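PRESS RELEASE

For immediate release, October

Dallow report finds household robots still can't be trusted with the laundry

Torivstead: Machines that fold, sort and put away clothes are further from ordinary homes than their makers suggest, according to a report published this month by the consumer testing group Dallow. The report, "After the Wash", looks at 42 public demonstrations of robots doing housework and asks a plain question of each one: would you leave it alone in your bedroom with a week's washing?

In most cases the answer was no. Many of the demonstrations used a single towel or T-shirt, laid flat on a bare table before the machine began. A good number were played back faster than real life, and some didn't say so. Very few dealt with the jobs people complain about most, such as clearing a bed covered in mixed clothes or finding the second sock.

"A folded towel is a nice thing to show at a trade fair," said Signe Lindholm, lead author of the report. "I would like to see the same machine on the morning the sheets come off and the clothes are still in a heap on top of them. We asked for that again and again and were mostly sent the towel."

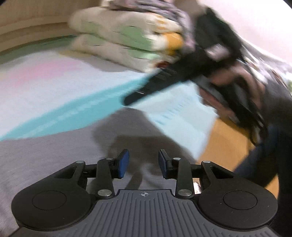
Dallow accepts that there has been progress. Grippers are better than they were, and collecting examples of people doing chores by hand has given developers far more to work with. The report doubts whether this adds up to a product. Cloth changes shape each time it is touched, dark garments hide their own edges, and a person tidying a bed will move three or four things at once without thinking about it. A machine that handles one item at a time, slowly, may still be doing the work correctly and be no use to a busy household.

The report is also critical of the way success is counted. A supplier may call a fold finished when the cloth is smaller than it was at the start. Dallow's testers asked whether they would put the result in a drawer.

As part of the work, Dallow surveyed 1349 households in and near Torivstead. Laundry was the chore most of them would gladly hand over. Asked what they would pay, few went above 2000 pounds, and many said they would want the machine to put the clothes away as well as fold them.

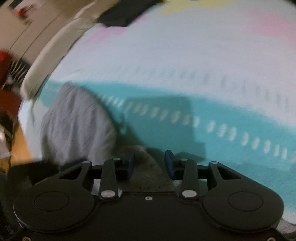
Meireles thinks the report is too harsh and said that early washing machines were slow and awkward too, that soft items are the hardest thing to pick up well, and that judging the whole field on socks in its first years would put off the people trying to get it right.

Dallow's reply is that nobody was asked to pay in advance for a washing machine that could only manage one shirt. It is calling on sellers to show full, unedited runs at normal speed, to state how often a person stepped in, and to publish results for at least 100 loads of everyday washing before taking deposits.

Shop-floor work gets a shorter chapter. At the Buten clothing warehouse, where staff refold returned stock, managers told the authors they had looked at two systems and bought neither. Both needed garments fed in by hand, and by then the person doing the feeding could have folded them.

"After the Wash" is free to read at Dallow's Torivstead office and on its website. Printed copies can be ordered by post. Signe Lindholm is available for interview in the mornings through the Dallow press desk.

ENDS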